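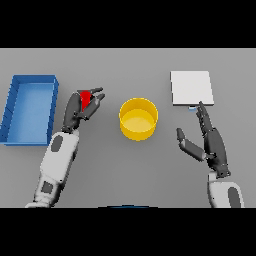
Questions I get about the bar

I'm Shagufta Khokhar and I run the bar at Skerkholm, the little place up the stairs with the green door. These come up so often at the rail that I finally typed them out. Last updated Tuesday, April 28, 2020.

Are you open right now?
For pickup only. Bottled cocktails, the olives, and the bread if I've had time to bake. Ring the bell and I'll bring your order down.

What comes in a bottle?
Mostly the stirred stuff: Manhattans, Negronis, and our house Martini, which we call the Picard (gin, dry vermouth, a few drops of pear brandy, and please don't ask me to shake it). Each one pours three drinks. Keep it in the freezer and it'll be ready whenever you are!

Can you bottle me a daiquiri?
I'd love to, but fresh lime goes flat so fast. I'll sell you a little kit instead, with the syrup measured out, and you squeeze the limes at home. Shake it harder than you think you should.

What's a Keso?
My favorite thing on the menu! Aged rum, toasted coconut, a spoonful of coffee liqueur and a pinch of salt. I came up with it one slow February and it has outsold everything else ever since. It's sweet, fair warning.

Do you make drinks without alcohol?
Yes, 9 of them on the regular list, and they cost less than the others. The Iker is the one to try if you like things bitter. It's grapefruit, gentian syrup and cold black tea over a big cube.

How many people can you fit, when you're open?
The room holds 70 with everybody standing and friendly. For a private party I'd keep it well under that so folks can sit down.

Will you hold a stool for me?
The tables, yes. The stools, no, and my own sister has tried. They go to whoever walks in first.

Can I bring a cake?
Sure, no charge. Tell me ahead so I can clear a shelf in the fridge, and save me a corner piece.

Do gift cards expire?
Never. I still honor the old paper ones too, as long as I can read the number on the back.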